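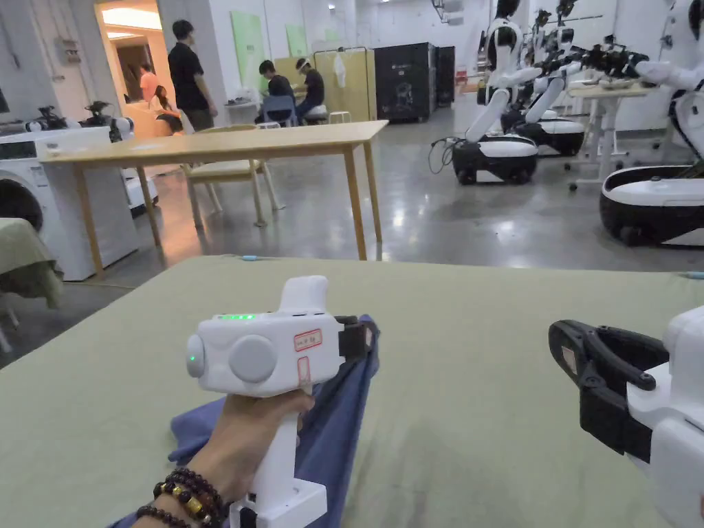

Urden: The Complete Series (Blu-ray box set)

I've been selling discs out of the same little shop in Nukolcombe for long enough to know when something is going to fly off the shelf, and I did not see this one coming at all. I put in a small order for Urden when Naltanus announced it, mostly so I could keep one back for myself, and then the phone started going. So I've ordered more, and I've written a proper page for it this time!

If you missed it, Urden is a slow, rainy fantasy drama about a ferry town where the drowned come back for one night a year to settle their debts. Our heroine is a clerk at the harbour office who has to write up all their claims by dawn. She's rude, she's broke, she's sleeping in the records room, and she's the best thing I've watched in ages. There's a romance (sort of) with a ferryman who may or may not be one of the returned, and I'm not saying another word about him.

What you get in the box

Eight episodes on three discs, every one in its full broadcast length. I mention it as the streaming version trimmed the opening off most of them, and those openings are lovely, all fog and bells. Episodes run to 67 minutes each apart from the finale, which goes on for 130 and could honestly have gone on longer for me. You also get the making-of, a set of deleted scenes from the market episode, and a booklet with the harbour map in it.

Sound is stereo and 5.1. Subtitles are English and English for the hard of hearing, and the second lot are very good, they even tell you which bell is ringing (this matters by episode five).

The picture

Most of Urden happens at night, in the wet, by lamplight. On streaming it was mush. I had the brightness right up and still couldn't tell who was standing in the boathouse. The disc is so much better I went back and watched the whole boathouse sequence again, and there's a face at the window I'd never seen before. Colours are on the cool side, greens and greys mainly, with that one yellow coat popping up whenever there's trouble coming.

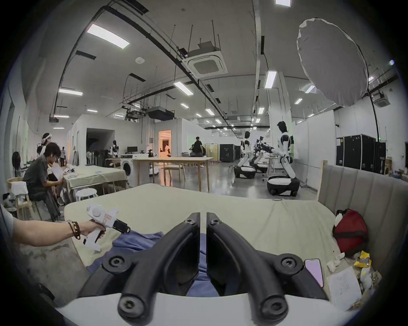 My advice is to watch it in pairs. The episodes were written that way, with the odd ones setting up a debt and the even ones paying it off, and if you stop in the middle you'll only lie awake wondering. I did my second run through in bed over a winter week, and I'd recommend that too if you've a screen you can see from there. A plain beige sheet, a padded grey headboard like the one here to lean back on, lights off, done. Do keep the booklet within reach for the first couple, there are a lot of family names and two of them are nearly the same.

The packaging

It's a rigid slipcase with a fold-out tray inside. The discs sit fairly tight, so press the middle of the hub and lift gently. The artwork is by Stöcker, the studio that did the original posters, and the harbour carries on round the spine. A few of my first delivery had a slight dent on one corner. I check each box before it goes out and I'll sell any dented ones separately at a lower price, just ask.

Good to know

Region B, so fine for players sold in the UK and Ireland. It won't play on a DVD player, and there's no DVD edition planned that I've heard of. Rated 15, mainly for the drowning scenes and some swearing from the harbour master.

Orders go out within 7 days. Next lot in stock from 25 January 2026, and you can reserve a copy now without paying anything up front. The soundtrack is due in July and I'll put up a separate page for it once I've got a price.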